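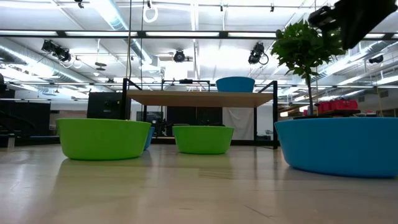 3.2 Placement of containers in shared workrooms

Containers without an assigned storage place tend to settle on whatever level surface is nearest to the point of last use. In the workrooms surveyed for this study, that surface was either a tabletop or the floor. Of the 2439 placements recorded between the first visit in December and the close of the survey, more were found at floor level than on shelving of any kind. Vessels of the same form were often spread over two levels and several positions, as in Figure 3, where two green bowls of matching shape stand apart on the floor, one of them beneath the front edge of a table, and a blue bowl has been set on the tabletop. We treat such an arrangement as dispersed, whether or not the vessels belong to one set.

Figure 3. Bowls and a planted container at floor and table level, open workroom, Pranwood site.

Dispersed arrangements were coded by height and by distance to the nearest table leg. Floor placements within 300 mm of a leg were entered as sheltered, and all others as exposed. The threshold follows the earlier Canpolat inventory, so that the two sets of records may be compared directly. Nested bowls were entered as a single placement, and a bowl partly hidden by another was entered separately when any part of its wall remained visible to the recorder.

Planted containers were coded under their own heading. They are heavier than empty bowls, are moved less often, and in 11 of the rooms had become fixed points around which smaller items were arranged. Where a planter and a bowl shared a similar color, occupants at the Britance site sometimes spoke of them as belonging together, although the two served different purposes. Color was therefore recorded for every item but was not used to assign items to groups.

Tables with an upper rail presented a further difficulty. Small objects left on the rail were entered as shelf placements at the Zusier site and as table placements elsewhere. The Zusier entries were recoded before analysis, and the totals reported in Section 4 use the corrected values.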